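4.2 Surface temperature and indoor comfort under the coated roofs

The second part of the study compares the flat roofs which received the white coating with those which kept their dark bitumen layer. All buildings stand in the eastern part of Pasimholm and were built by the same housing company, so the roof structure is nearly the same everywhere. We selected eight buildings, four with the coating and four without, and in these buildings 128 flats took part in the comfort survey.

The coating was applied in two layers by the roofing firm Hurkance. Before the work the old surface was washed and small cracks were closed with a repair paste. The temperature of the roof surface was recorded during the whole of June, with sensors fixed under a thin cover of the same material as the roof. In total we have 504 hourly values per building after removing the rainy periods, when the difference between the two roof types is small and of little interest for our question.

On clear afternoons the coated roofs stayed much cooler than the dark ones. At night the two groups came close to each other, and in the early morning we could not separate them with confidence. This agrees with the model of Chuensuk and Kohlhase, which we describe in Section 3. The effect inside the flats was weaker. It was clear on the top floor, small on the floor below, and we did not find it lower down.

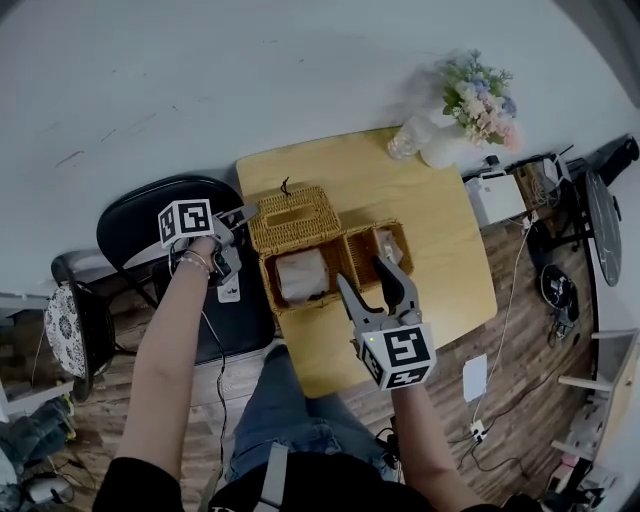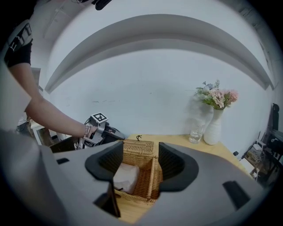

Figure 6. Forearms and gray hand-held grippers at a table; both views show a thin bracelet at the wrist and a black-and-white marker on a gripper.

The answers of the residents follow the same order. People on the top floor of the coated buildings said more often that they slept well in warm nights and used their fans less. However, we must be careful with this result. The residents knew that their roof had been coated – the scaffolding was visible for several weeks – and this knowledge may have influenced their answers. A survey before the work would have been better, but the permission came too late.

One more point concerns dirt. On the two coated buildings near the Monti depot the surface became grey along the drains, where water stands after rain. We asked Hurkance to clean one of these roofs and to leave the other as it was. The cleaned roof was again cooler in the afternoon, while the other lost a part of its advantage. The cleaned area was around 2,000 square metres, and the cost of this work is included in the calculation of Section 5.

Related articles
Repair of bitumen roofs before coating: a field report from Vistton
Drainage and standing water on flat roofs
Summer comfort in top-floor flats

Filed under: Roofing and Building Envelope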